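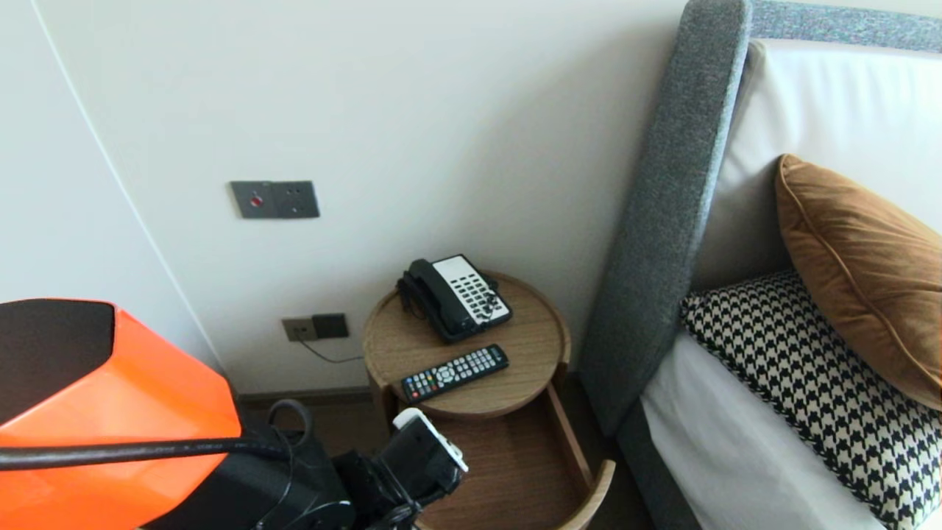

Budgeting for a Mobile Manipulator in Guest Rooms

Last updated October 2025

Applies to: properties planning a first purchase or lease of a single-arm mobile unit for room reset work (bedside tables, desks, remotes, light items). Floor-cleaning units are covered separately.

Before you start

You will need the room count by type, a floor plan for each type, the current minutes per room for reset work, and the name of whoever approves capital spending. Requests sent to vendors without a floor plan come back with a wide price range that is of little use.

Step 1. Define the task list

Write down each task as an object, a start position and an end position. "Tidy the nightstand" can't be quoted. "Return remote control to front of tabletop, buttons up" can. Mark any task that involves a cord. A corded telephone on a small round table is a common case: the coiled cord hangs over the rim, and the arm has to pass it to reach a drawer or shelf underneath. Vendors price cord handling as a separate skill, or exclude it.

Step 2. Measure the tight spots

For each room type, record:
Clear width between bed rail and wall
Height and diameter of the bedside table
Travel of any drawer or pull-out shelf
Location of wall outlets and loose cables near the floor
Floor surface, including thresholds

Take the drawer measurement fully open. An arm that reaches the tabletop may not have room to back away once the drawer is out. The narrowest room type sets the base width for the whole purchase, unless you exclude that type in writing.

At the Urngate property, 161 rooms were surveyed and 4 layouts were found. One layout was dropped from the first phase. The survey should be done by the same person throughout.

Step 3. Build the cost sheet

Use one line for each of the following:
Base, arm and gripper
Head camera and wrist sensor, if not included
Spare gripper and finger pads
Charger and dedicated circuit
Site mapping and setup, per layout
Software subscription, per year
Operator training
Insurance change
Freight and return freight

Grerko and Phelan both quote setup per layout. Plultano quotes it per room, so convert before comparing. Urngate allowed around 621 dollars per layout for re-mapping after furniture changes. Put this on its own line. It recurs whenever a table or headboard is replaced.

Step 4. Set the pilot

Reserve 2 rooms of the same layout. Leave the furniture as guests find it, with pillows, cushions, phone and remote in place. Log each attempt, each operator stop, and time to complete. Do not accept vendor figures from a demo room.

Step 5. Time the order

Work back from the budget deadline. For an April start, the pilot report has to be finished before the capital request is filed, and electrical work for the charger needs its own approval at most properties.

Related pages
Lease or buy: worksheet
Charger placement and circuit load
Writing a pilot report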